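From: Azadeh Babaei
To: Brirnlow building list
Date: Wednesday, April 22, 2026
Subject: Re: [brirnlow] Coffee cupboard, second floor kitchen

Barnabás Jakab wrote:

> Hello all,
>
> I went through the coffee cupboard on the second floor and it is in a
> bit of a state. There are pods on every shelf, some in their boxes, some
> tipped into the biscuit tin, and the Bárány ground coffee has ended up
> behind the squash. I also found filters for a machine we got rid of in
> October.
>
> Can we agree on what we keep buying? Jollari want the next order by the
> end of the month and I would sooner not repeat the last one without
> asking. Also, does anybody drink the decaf?
>
> Barnabás

Thanks for going through it. I had a go at the shelves myself this morning and can answer most of this.

The filters can go. Kokside on the ground floor still have a machine that takes them, so I have put them in a bag by the lift with their name on it. If it is still there on Friday I will walk it down.

On the decaf: yes, I drink it, and so do at least two people in accounts. Please keep one box in the order. We don't need more than that.

The ground coffee is now on the bottom shelf next to the cafetière. One bag was open with no clip on it and smelled of nothing much, so I threw it out. The other two are sealed.

For the pods, I have taken everything out of the biscuit tin and sorted it by strength: mild on the left, medium in the middle, dark on the right. The empty boxes are flattened and in the recycling. A few pods had dented lids and I have put those at the front to be used first. If a lid is split, bin the pod, as the grounds get into the needle and then somebody has to clean it out with a paper clip.

We are well stocked for mild. What people keep asking me for is the dark, and the one they mean is this:

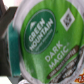
I would double that one and leave the mild out altogether this time. If Jollari don't have it, please ask them before accepting a substitute. Last time they sent a hazelnut one and most of it is still on the top shelf. Anyone who likes hazelnut is welcome to take it home.

As for money, the kitchen tin has £74 in it and there is an envelope with another £30 that I haven't paid in yet. That should cover the order if we skip the mild. I can do the transfer once you have a total.

One last thing about the machine. The drip tray was full again when I got in. Could whoever empties the used pods please do the tray as well? It slides straight out and can be rinsed in the sink.

Barnabás, send me the order before you place it and I will check it against the shelf.

Azadeh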